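Search this site Search Go
Tray Service Setup – Inspection Checklist with Comments
October 23, 2022 – By Annelore Mühlbauer
2 min read
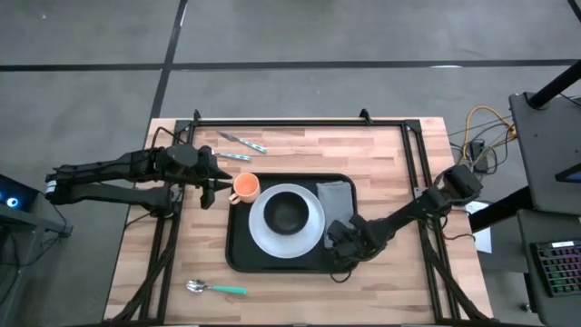
How often is a tray setup inspected? Once before each service, and again after any change to the table or the tray stock.

Sheet 2526, Valderrama dining room. Checked by Jeferson Araújo.

1. Tabletop – level, no raised strips or splinters. OK.

2. Floor under table – clear of spills. OK. Concrete swept before the check.

3. Cables at left side of table – secured, no loop hanging at knee height. Retie before next service.

4. Tray – rim intact, no chips, sits flat. OK. Replace any tray that rocks.

5. Cup – fully inside the rim. FAIL. Orange cup partly over the tray edge near the upper-left corner. Move in before lifting.

6. Plate and bowl – bowl centered on plate, no cracks. OK.

7. Napkin – folded, inside right end of tray. OK.

8. Knife – off the tray until the tray is set down. OK. Lying on the tabletop with the smaller utensil. Handles to be checked for looseness – not done on this round.

9. Carry test – 24 steps, level, no sliding. Not done. Repeat after item 5 is closed.

Open items: 3, 5, 8, 9. Shaohua Lei to sign off. Previous sheet, 271, was closed in March with no comments.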